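The Bakness Loop: Questions We Keep Getting

How long is it, and is it a race?

The long route is 257 kilometers from Bakness to Loltard and back by a worse road. It is timed, it has numbers, and someone will finish first, so call it what you like. The short route skips the Sasach climb and the gravel past Pereyra, and you may tell your coworkers you did the long one. We won't check.

When does it start?

Six in the morning, in the dark, because it's December. Riders line up outside the old feed store in Bakness from 5:30. If you arrive at 6:05 you may still start, but your clock won't wait for you and neither will the tailwind.

How many places are there?

300. Entries close when they're gone. There is a waiting list, and it does move, mostly in the week the forecast comes out.

What is the Sasach climb really like?

The average gradient is gentle, thanks to a long flat part in the middle that drags the number down. The top ramp hits 16 percent on concrete slabs with gaps between them. Bring a lower gear than you think you need. If you already own that gear and feel too proud to fit it, we will see you walking.

Is there food on the course?

There are 2 feed stations, one at Loltard and one at Pereyra on the way home. Loltard does rice pudding, bananas and coffee. Pereyra does soup. Both have cutoffs, and both run out of the good stuff before the cutoff. Please eat what you take at the station and throw your trash in the bins there. Anyone seen tossing a gel wrapper into a field gets a time penalty and a cold look from the farmer.
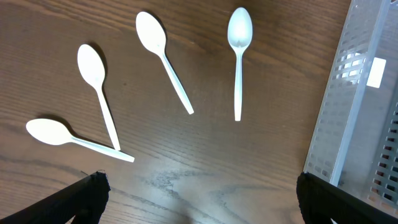
The Pereyra cutoff is 3:30 in the afternoon. Riders who miss it are put in the van, which is heated and has a radio stuck on one station. Past winners have ridden in the van. There's no shame in it until you get out.

What tires should I run?

Wider than you want to. The gravel after Loltard was graded in the fall, and then it rained. A 28 will get you through if you're light and lucky. A 32 will get you through if you're neither. Tubeless is a good idea, provided you have tried fixing it by the side of a road at least once before.

Do I need lights?

Yes, front and rear, on at the start and on again after 4 p.m. The little blinker that came free with your helmet counts as a rear light in the same way that a cracker counts as lunch.

Can I draft?

Of course. You can even take a turn at the front now and then. Pacing behind cars, vans or your brother-in-law's scooter gets you disqualified.

Where do I pick up my number?

At the feed store, Tuesday evening onward, until the night before the ride. Bring photo ID. You can't collect for a friend unless the friend has sent us an email saying so, and "he's good for it" isn't an email.

Is the gravel section worth the trouble, or should I take the short route? 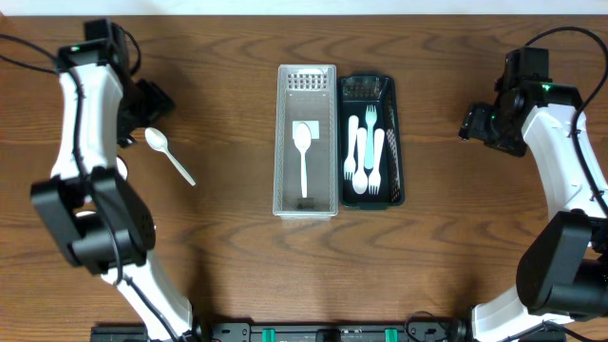 Gervasio Echeverría wrote to us after the last edition that he flatted twice, lost a bottle, got passed by a man in sandals and would like his old number back for next time. Sutrisno Wattimena thought the gravel should be cut altogether and has entered the long route again anyway. Make of that what you can.

Can I get a refund?

Full refund up to a month out, half after that, nothing in the final week. You can pass your place to another rider through the entry page until number pickup opens.

Are there showers at the finish?

There is a hose.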